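레스트빌 작업실 소식
공용 가위 정리와 작업대 사용 안내
2018년 10월 23일

8월에 작업실 서랍을 전부 비우고 공용 도구를 다시 나누었습니다. 그때 가위가 가장 오래 걸렸습니다. 종이용과 천용이 한 서랍에 섞여 있었고, 날에 테이프 풀이 굳어 잘 벌어지지 않는 것도 여럿 있었습니다. 정리한 결과와 앞으로의 사용 방법을 적습니다. 이미 바뀐 대로 쓰고 계신 분도 많지만 저녁반에서는 아직 문의가 들어옵니다.

공용으로 남긴 가위는 모두 11자루입니다. 나머지 가운데 날이 빠진 것은 폐기했고, 이름이 적혀 있던 것은 주인에게 돌려드렸습니다. 이름이 지워져 주인을 찾지 못한 가위는 입구 쪽 선반의 회색 통에 넣어 두었습니다. 본인 것이라면 가져가시면 됩니다. 다음 달에도 남아 있는 것은 갈아서 공용으로 돌립니다.

손잡이 색으로 구분합니다

빨간 손잡이는 종이와 얇은 판지용입니다. 검은 손잡이는 천 전용이며 재단대 옆 서랍에 따로 둡니다. 파란 손잡이는 테이프, 노끈, 포장 비닐처럼 날을 금방 상하게 하는 재료에 씁니다. 예전에는 손잡이에 스티커를 붙여 구분했는데 닦을 때마다 떨어져서 그만두었습니다. 색이 맞지 않는 가위를 새로 가져오실 때는 먼저 브릿마리 토르비크 씨에게 말씀해 주십시오. 비슷한 빨간색 천가위가 한 번 섞여 들어와 종이반에서 한 달 가까이 쓴 일이 있습니다.

천가위로 종이를 자르지 말아 달라는 부탁은 여러 번 드렸습니다. 본을 뜰 때가 문제입니다. 종이 본과 천을 겹쳐 놓고 한꺼번에 자르는 분들이 계시는데, 본은 빨간 가위로 먼저 오려 내고 천은 그다음에 검은 가위로 잘라 주십시오. 시침핀도 가위가 지나갈 선에서 조금 안쪽에 꽂으면 날에 걸리지 않습니다.

날 관리

풀이 묻은 날은 마른 천으로 문지르면 더 퍼집니다. 알코올을 조금 적신 천으로 손잡이 쪽에서 날 끝 쪽으로 닦고, 마른 천으로 한 번 더 닦습니다. 물에 담가 두지 마십시오. 회전축 나사 주변에 물기가 남아 녹이 생깁니다. 8월에 버린 가위의 절반 이상이 축 부분의 녹 때문이었습니다.

축이 뻑뻑하면 재봉틀 기름을 한 방울 떨어뜨리고 열 번쯤 여닫은 다음 버리는 종이를 몇 번 잘라 기름을 빼 줍니다. 기름병은 싱크대 위 칸에 있습니다. 반대로 축이 헐거워서 종이가 날 사이로 접혀 들어간다면 나사를 조금 조이면 됩니다. 너무 조이면 손목이 금방 아픕니다. 가위를 벌렸다가 한쪽 손잡이만 잡았을 때 날이 저절로 닫히지 않고 천천히 내려오는 정도가 쓰기 편합니다.

연마는 브루노프에 맡겼습니다. 이번에 2자루를 먼저 보냈고, 돌아온 것을 써 본 뒤 나머지를 보낼지 정하려고 합니다. 연마 중인 가위의 자리에는 흰 꼬리표를 걸어 두었으니 없어진 것으로 생각하지 않으셔도 됩니다. 집에서 쓰는 가위도 함께 맡기고 싶다는 분이 계셨는데, 작업실에서 따로 모아 보내지는 않습니다. 브루노프에 직접 가져가시면 됩니다.

작업대에서

작업대 상판을 긁는 원인은 대부분 칼이지만 가위도 흠을 냅니다. 긴 종이를 자를 때 아래쪽 날을 상판에 댄 채 밀고 나가면 가는 줄이 남습니다. 종이를 상판 가장자리 밖으로 조금 내어 자르거나, 두 손으로 들고 자르시면 됩니다. 송곳 작업에는 초록색 고무판을 꼭 까십시오. 고무판은 작업대 아래 칸에 세워 두었습니다. 눕혀서 위에 다른 것을 올리면 휘어집니다.

가위를 잠깐 내려놓을 때는 날을 다물고, 날 끝이 상판 안쪽을 향하게 둡니다. 벌어진 가위 위에 종이가 덮이면 보이지 않아서 손을 베기 쉽습니다. 지난번 카드 만들기 모임에서 캐럴 홀리스 씨가 색지 더미를 들다가 손가락을 다쳤는데, 색지 밑에 벌어진 가위가 있었습니다. 다행히 깊지 않아 반창고로 끝났습니다. 구급함의 반창고는 새로 채워 두었습니다. 다른 사람에게 건넬 때는 다문 날을 쥐고 손잡이가 상대를 향하게 합니다. 어린이반에서는 건네지 말고 상판에 내려놓은 뒤 집어 가게 해 주십시오.
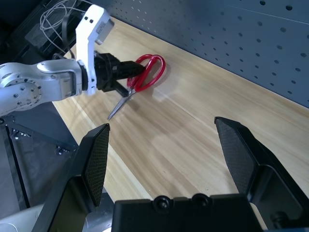
나무 무늬 상판 위의 빨간 손잡이 가위. 뒤쪽은 짙은 청회색 타공판.

타공판 걸이

타공판에는 자주 쓰는 도구만 겁니다. 가위는 손잡이 고리 하나를 걸이에 끼우고 날이 아래로 가도록 다문 상태로 겁니다. 걸이 하나에 두 자루를 겹쳐 걸면 하나를 뺄 때 다른 하나가 떨어집니다. 무거운 망치와 바이스 부품은 걸지 말고 아래 서랍에 넣어 주십시오.

걸이는 하이스카넨 제품으로 바꾸려고 알아보는 중입니다. 지금 쓰는 걸이는 도구를 뺄 때 같이 빠지는 일이 잦습니다. 말레니 삼파이우 씨가 견본을 받아 왔고 도구 서랍 맨 위 칸에 넣어 두었으니 끼워 보고 의견을 주셔도 좋습니다. 고정이 단단한 대신 자리를 옮길 때는 나사를 풀어야 합니다. 저는 이쪽이 낫다고 보지만 목공반에서는 자리를 자주 바꾸기 때문에 불편할 수 있습니다.

종이와 재료

빨간 가위로 자를 수 있는 두께에 대한 질문도 있었습니다. 300그램 판지까지는 쓰셔도 됩니다. 그보다 두꺼운 것은 재단기를 쓰거나 칼로 여러 번 나누어 그어 주십시오. 억지로 자르면 축이 벌어지고, 그다음부터는 얇은 종이가 씹힙니다. 가는 철사가 든 리본도 가위로 자르지 않습니다. 니퍼가 같은 서랍에 있습니다.

70센티미터 폭 두루마리 종이는 새로 들어와 안쪽 벽에 세워 두었습니다. 필요한 길이만 잘라 쓰고, 자른 뒤에는 고무줄로 다시 묶어 주십시오. 쓰고 남은 조각은 손바닥보다 크면 조각 상자에, 작으면 종이 수거함에 넣습니다. 조각 상자는 어린이반에서 계속 쓰고 있어서 금방 비워집니다. 반짝이 가루가 묻은 종이는 수거함이 아니라 일반 쓰레기입니다.

왼손 가위를 찾는 분이 두 분 계셔서 종이용으로 한 자루 주문했습니다. 들어오면 타공판 맨 왼쪽에 걸겠습니다. 오른손 가위와 날이 겹치는 방향이 반대이므로 오른손으로 쓰면 자르는 선이 잘 보이지 않습니다. 급할 때도 되도록 그 가위는 남겨 주십시오.

가위나 걸이에 문제가 있으면 입구 옆 공책에 손잡이 색과 증상을 적어 주시면 됩니다. 공책은 아슬르 에르뎀 씨가 확인합니다.

글: 웬디 비커스태프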